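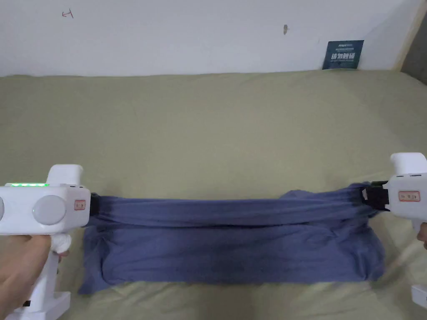

Joltska opens second bedroom bay for hand-guided garment work

Joltska has started recording cloth-handling demonstrations in a second bedroom bay at its Dolden site, the company said in a project update posted in January. The bay is set up for two-handed work on garments laid out on a bed. Operators hold a gripper in each hand and carry out the task themselves, with no robot arm involved at the recording stage.

The first bay, which has been running since last fall, handled towels and pillowcases on a worktable. Joltska moved to a bed because the folding policy trained on table data lost accuracy on soft surfaces. A jaw that closes cleanly against a hard tabletop tends to pick up the sheet along with the garment when the surface gives way, and the table recordings contained almost no cases of that kind.

The new task is defined in 3 stages: picking a garment out of a bunched state, stretching the upper edge between both grippers, and laying it back on the sheet for folding. Each stage is labeled separately, so that a recording with a usable pick and a failed fold can still be kept in part.
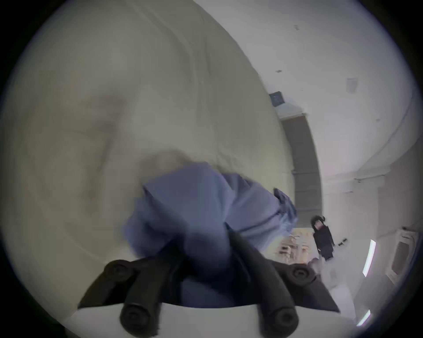 Picking takes the longest to learn, according to the update. New operators tend to close the fingers too early and catch a single layer, which slips when the garment is lifted. Joltska now asks for a short pause with the fingers open before each grasp. The pause also gives the labeling software a clear starting point, and it has cut the amount of manual correction on stage boundaries.

The company is aiming for 4,000 accepted demonstrations from the bay before the next training run. It had 700 at the time of the update. A demonstration is accepted when both gripper tracks are complete, the jaw-opening signal has no gaps, and the garment stays on the bed throughout. Rejected recordings are stored but left out of training.

Tracking remains the most common cause of rejection. Position is estimated from camera images and motion sensors, and the estimate can drift when a large piece of fabric covers most of the view. Plain walls make the problem worse, as they offer few fixed points to match. Operators have been told to begin and end each recording in a neutral pose over the bed, with both grippers held still and side by side, so that drift can be measured across the full recording and corrected where it is small enough.

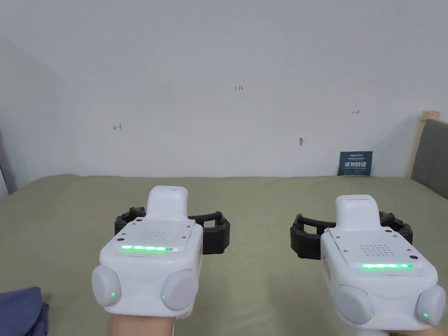
Sessions are limited to 7 garments before a break. Joltska said the limit was introduced after a review found that stretch height fell steadily over longer sessions as operators' arms tired. Lower stretches leave more fabric in contact with the sheet, and a policy trained on them tends to drag the garment. Operators also swap roles between sessions, one working at the bed while the other starts and stops the recording.

Cutuston, which supplies the arms used for playback, will run the trained policy on a two-arm station at its Chisholm lab. The station carries jaws of the same shape and opening range as the hand-held units, a condition both companies set at the start of the project. Hand motion is converted to arm motion in software, and any path that exceeds the arms' joint limits is dropped before training. Most of the dropped paths so far come from reaches toward the far side of the bed – a person can lean in, while the arms are mounted on a fixed base.
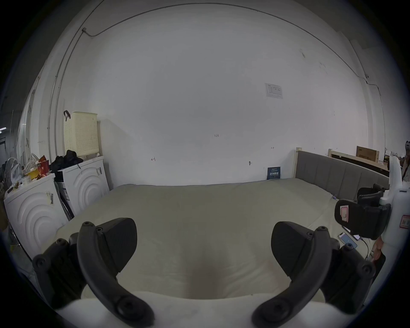

Remote control was tested as an alternative and will be kept for a smaller set of correction data. In that mode an operator takes over the arms when the policy stalls, completes the stage, and hands control back. The companies found remote operation slower for cloth, mainly because the operator has little sense of how firmly the fabric is held.

Joltska plans to add long-sleeved garments once the current set is complete. Cutuston expects the first playback trials in April, starting with the stretch stage alone.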